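Two fingers or three? A week with grippers

8 July 2024

I've had the new two-finger gripper on the arm for a week now and I'm having so much fun with it that I keep forgetting to eat dinner. For anyone just joining, I've been trying out end effectors on my little desk arm, one at a time, with the same bunch of kitchen stuff every time. The soft three-finger one from Clillard went first. This one is from Plikico, plain black plastic fingers with flat inner faces, and I expected it to be the boring one.

It's so good! The fingers close straight in and meet whatever is between them with a big flat patch, and once something is in there it stays at the angle I picked it up at. The Clillard hand hugs things, which looks lovely, but the object always rolls a little as the fingers wrap, and then my place pose is off and I'm nudging numbers in the script again.
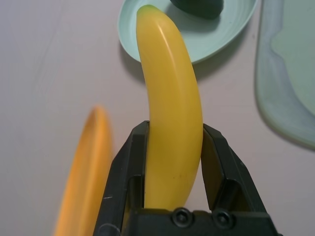 Sharada Kandasamy
Hobby roboticist and writer of this blog

The banana is my favorite test piece. It curves, it's glossy, and where you grab it matters a lot. Grip it low and the tip has a long way to swing when the arm speeds up. Grip it in the middle and it's well balanced, but then the fingers tend to bump the plate on the way down. I ran 24 picks at each height with both grippers. Low grip, the Plikico dropped four and the Clillard dropped seven. Middle grip, the Plikico didn't drop any (I cheered, the cat left).

The wrist camera has been the other nice surprise. I used to have one on a tripod looking across the table, and the arm was always in the way at the exact moment I cared about. Now I get the fingertips in every shot, and I can scrub back and see where contact began. Things very close to the lens go to mush, so I still plan the approach from farther back.

Controller notes, for Arturo Lo Presti, who asked: still on the Monti board, closing speed turned down to 300 in the config. Any faster and it knocks things over before the second finger arrives.

Next up is the Stonance gripper with the swappable pads, if I can get the adapter plate to line up.

Last updated: 8 October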